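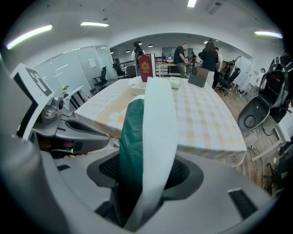
Dining Room and Events Assistant, Sestidwood House

Part time, permanent. Start date in November or as soon as possible after that.

Sestidwood House is a shared office building with a staff dining room on the ground floor and event space on the floor above it. The dining room is run by Plorkska, a small catering company that has had the contract here since the building opened. We serve lunch to the people who work in the building and we set up food and tables for meetings, receptions and the occasional retirement party. We are looking for one more person to join the dining room team.

You would be working with Ekaette Jibrin, who manages the dining room, and with the kitchen staff. The person who held this job before has moved to our kitchen, so you will be able to ask questions.

What the job involves

Most of the work happens between 10 in the morning and mid-afternoon. Before lunch you will put out cloths, napkins, cutlery and water, check the table plan against the bookings sheet, and stock the drinks fridge. During lunch you will serve at the counter, clear tables, and keep an eye on anything that is running low. After lunch you will clear down, sort the linen for the laundry, wipe and stack the chairs, and reset for the next day.

On event days the work is different. You will help move tables between floors using the service elevator, lay them according to the plan, carry food up from the kitchen, and stay until the room has been put back the way we found it. Our biggest event last year had 380 guests. Most are much smaller, and many are just coffee and sandwiches for a meeting.

You will also:

Count linen out and back in, and fill in the laundry slip
Take deliveries when the kitchen is busy and check them against the order
Label food correctly for allergens, using the sheets the kitchen gives you
Answer simple questions from customers and pass on the ones you can't answer
Empty the recycling and food waste bins and take them to the loading dock
Report broken chairs, chipped plates and anything else that needs to be replaced

There is a fair amount of lifting and a lot of walking. Folding tables go on a cart, but you will need to get them on and off it with another person. If you have a condition that makes lifting hard, please tell us in your application and we will talk about how the work could be shared out. The counter and linen work can be done by someone who does not lift.

Hours and pay

The regular schedule is five shifts a week, all during the day. Event shifts are extra and are offered first to the people already on the team. Some of them run into the evening. You can say no to an event shift, but we would like someone who can take at least 2 a month. The events list goes up in the staff room a month ahead, so you will know what is coming.

Pay for the regular schedule is $578 a week before tax. Event shifts are paid by the hour on top of that, at a higher rate after 7 p.m. We will give you both hourly rates in writing before the interview. Tips left at events are pooled and split evenly among everyone who worked, kitchen included.

You get a free meal on every shift. Paid vacation and sick leave build up from your first day. We provide aprons and shirts and we wash the aprons. You need to bring your own black pants and closed shoes with a non-slip sole. If you don't have the shoes, we will pay for the first pair.

The dining room closes for the last week of the year and everyone is paid for that week.

What we are looking for

You don't need restaurant experience. We have hired people from stores, warehouses and schools, and people coming back to work after years at home. We do need someone who:

Arrives on time
Can follow a written plan and says so when the plan doesn't work
Is polite to customers, including the ones in a hurry
Can speak and read English well enough to use the allergen sheets
Is at least 18, as some events serve alcohol

A food handler card is required by the end of your first month. If you don't have one, we will pay for the course and for the time you spend on it. Experience with table setting, buffets or stock counts is useful but we will teach all of it.

Training

Your first two weeks are spent alongside another member of the team. You will start on the floor, then spend a few shifts at the counter, then do a linen count and a delivery. You will not be put on an event by yourself during this time. After that there is a short meeting with Ekaette to go over how things are going – bring any questions or complaints you have.

Getting here

The Rindus bus stops across the street from the main entrance. There is a bike rack by the loading dock and a small staff parking lot on Abubakar Street, which fills up early. Parking there is free but you will need a permit from the front desk. Staff use the side door, and there are lockers and a shower on the ground floor.

How to apply

Send us a letter or email of one page or less, telling us what work you have done (paid or unpaid) and when you could start. A resume is fine if you have one, but it is not required. Please include a phone number and the best time of day to call. You can also pick up a paper form at the front desk and hand it in there, addressed to Ekaette Jibrin, Plorkska.

Please don't send a photo, and don't send copies of ID at this stage. We will ask for proof that you can work in the United States only after we have made an offer.

We read applications as they come in and will take the posting down once the job is filled. Everyone who applies will get a reply. Interviews last half an hour and take place in the dining room after lunch service. There will be two people asking questions, and we will send you the main ones beforehand. After the interview we will show you the kitchen, the linen room and the upstairs space.

If we would like to go further, we will invite you to a paid trial shift. It runs from setup to the end of lunch and is paid at the regular rate whether or not we offer you the job. We will also ask for the names of two people who can speak about your work or your character. They can be former bosses, teachers, or someone you have helped out in the community, but not family members.

Plorkska is an equal opportunity employer. If you need the form in large print, or need anything changed so that you can come to an interview, ask at the front desk or mention it in your email.

We also keep a list of casual staff for larger events. If you can't do regular shifts but would like event work, write "casual list" at the top of your letter and tell us which evenings you are usually free.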